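Benevard rowers take the long course title, on paper at least

Rowing: Benevard won the women's eights at the Zutametti Long Course in August, and the club has been telling people ever since that it owns the fastest boat in the league.
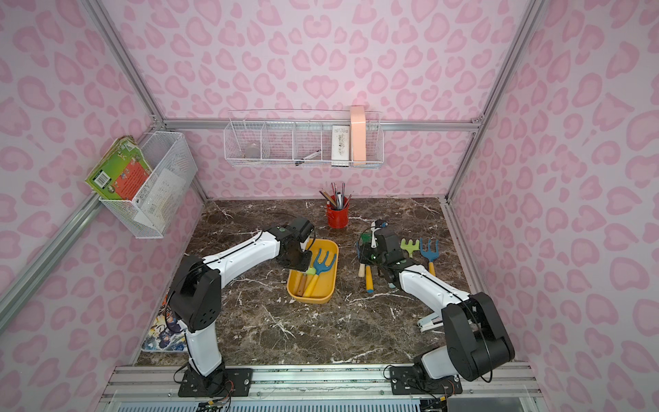
Yoon-hee Joo does not buy it. The Dumitrescu crew came home second in the same race and she says the result would have gone the other way on an even start, with both boats sent off into the same wind.

She may have a point. The long course is a time trial, and crews leave one after another. Benevard drew an early slot and had flat water for most of the trip. By the time Dumitrescu pushed off, a headwind had come up past the bridge and three of the later boats were taking on water. The winning margin was four seconds.

Benevard's answer is that everyone goes out in the order they are drawn, and that its crew has worked for this. The club's newsletter puts the winter training at 3047 kilometers, a number that would be more impressive if it said whether that was on the river or on the machines. It also claims 853 people watched from the bank. Anyone who has stood on that bank in the rain may wonder where they all fit.

Hye-jin Cha, who stroked the winning boat, was more careful than her club. She said the crew rowed well through the middle of the course and got ragged near the end, and that she would like to race Dumitrescu side by side before anyone makes big statements.

That chance should come at the Skenideck Regatta, where the eights go off in lanes over a shorter distance. Entry costs $40 a seat this year, up again, and the organizers have promised a new timing system. They promised one last year too, and the finals were timed by hand.

Entries close in January 2019. Benevard and Dumitrescu have both said they will be there.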